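## 6. Preparing the Demonstration Area for Visitors

This section explains how to set up the Stovine arm for an open day or a customer visit. It assumes that you have finished the installation in Section 3 and that the arm has passed the self-check. If you rented the unit from Rathjen, read the rental sheet first, as the speed limit on rented units is already locked.

Please plan 40 minutes for the full preparation. If the shelves are already filled, 17 minutes is usually enough.

### 6.1 Place the main table

1. Put the main table in front of the drink shelves. Leave enough space for one person to walk between the table and the shelves.
2. Lock the arm base and check that it does not move when you push it with one hand.
3. Clear the top of the main table. Tools, phones and cups must be put on the side tables.
4. Wipe the table top and let it dry completely.

**Note:** The arm starts every demonstration from an empty table top. If an object stays there from the last visit, the start position is refused and the panel shows code 19.

### 6.2 Fill the shelves

1. Put bottles of the same kind together on a shelf, with the labels to the front.
2. Fill each row from the back. Do not leave a bottle alone at the front edge.
3. Keep the cabinet doors below the shelves closed during the visit.
4. In the Priltach software, open **Shelf Map** and confirm each row.

**Caution:** Do not use glass bottles in the rows which the arm will reach. The standard fingers are made for objects up to 400 grams. A heavier bottle can slip, even when the grip looks good.

### 6.3 Move the gripper to the waiting position

1. Press **Wait** on the panel. The arm goes to the near side of the main table.
2. Check that the fingers are a little open and point away from the arm base.
3. Look at the cable at the wrist. It must hang free and not be pulled tight.

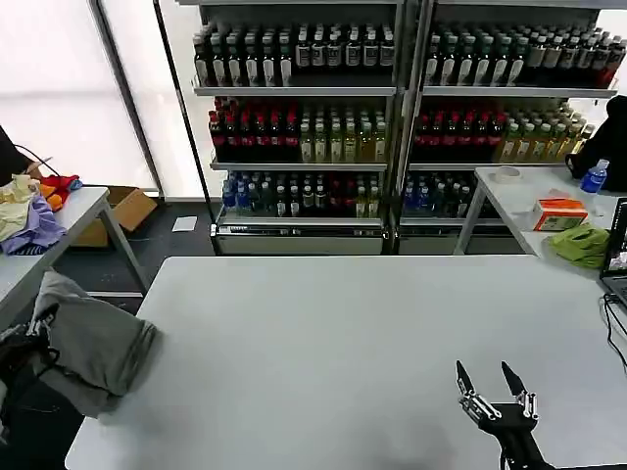 *Fig. 6-1. Gripper over the cleared main table, with the drink shelves behind.*

If the fingers are fully closed in the waiting position, run **Finger Home** one time and press **Wait** again. Do not open the fingers by hand — this can damage the small joints.

### 6.4 Arrange the side tables

Use the side tables for the cloths of the folding demonstration, for tape and for the operator's laptop. The cloths do not need to be folded before the visit. Different colors are better, because visitors at the back can follow them more easily.

Keep drinking water for the staff on a side table too, with the cap closed.

**Caution:** Laptop cables must not lie inside the area where the arm moves. Fix them with tape if necessary.

### 6.5 During the visit

1. Ask visitors to stay behind the floor line before you press **Start**.
2. Show the bottle task first, and then the cloth task.
3. Keep one hand near the stop button at all times. The operator should not answer questions while the arm is moving — a second person can do this.
4. After each group, press **Wait** and put the bottles back in their rows.

For groups with children, choose the **Slow** profile. One round then takes almost double the time, so plan fewer rounds for a Saturday open day.

If the arm stops and the panel light is yellow, see Section 9. For spare fingers, contact Skendico and give the serial number from the base plate.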